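Week 4: Water at home

I started you off with the Vidstead leaflet last week, and a few of you wrote back to say it was dull. Fair enough! Keep it though, we need the table on page two.

Today it's washing things by hand. I read my own meter before and after a month of it last March (243, then 257, if you want to check my sums).
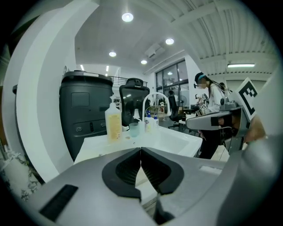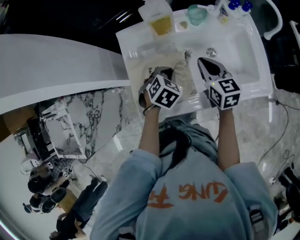 Leaning over the sink, with cloth in the basin.

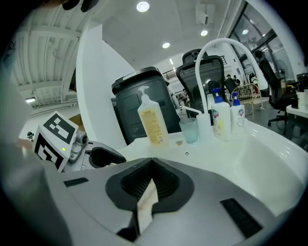 Now, units. A cubic metre is 1,000 litres - please write that inside your folder, it comes up every single week. Dallach bills in cubic metres and Zenholm bills in litres, so convert before you compare the two.

For next time, read Goodall chapter three and write about 400 words on your own bill, or a neighbour's if they'll let you.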